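# Erkari kit, five weeks in – notes for the December talk

Say who I am. Thank Yvonne for the slot, skip the joke about the projector. 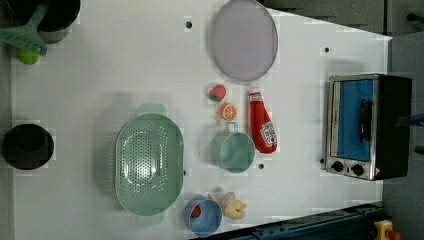
What Erkari sells you is a kitchen starter kit: props, task scripts and a support contract. List price 1293, before shipping. Pause for the groan.

- Setup guide promises 70 minutes. Hrvoje and I took two days – one of them spent on the login page.
- The scripts are good. Say this clearly, I'm about to be rude.
- Toy fruit is a kind place to start. A strawberry forgives you. The colander is where vendors get quiet, all those little holes and a handle at each end.
- Toaster oven door: ask how many in the room have demoed a door live. Wait for the laughter to turn sad.

Support: Emilian answers fast and cheerfully, often a different question.

Would I buy it again? Yes, at the Zometti price. Hand over to Lenuța for the numbers.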